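### 3.2 Benchtop materials in the surveyed kitchens

Respondents to the household survey (n = 2,064) were asked which material covered the main preparation surface in their kitchen and how often it had been sealed or replaced.
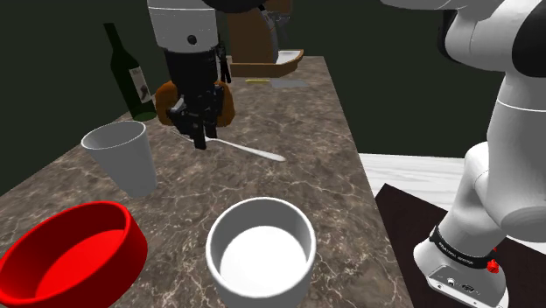
**Figure 4.** Marble countertop, brown-grey with pale veining.

Laminate remained the most common answer in both the Miltis and Hutel districts, while natural stone was reported mainly by owner-occupiers. Tenants were often unable to say whether a stone surface had ever been sealed, and these responses were coded as "not known". The June follow-up repeated the question using the wording of the MacDonald housing schedule, which separates marble from granite.

Staining was the complaint most often raised by households with marble, with lemon juice, vinegar and red wine named as the usual causes. Two of the three Clevar estates had supplied residents with written care advice at handover. Colour was seldom given as a reason for choosing the material, although several respondents remarked that darker stone hid marks between cleans. Cost is considered separately in Section 4.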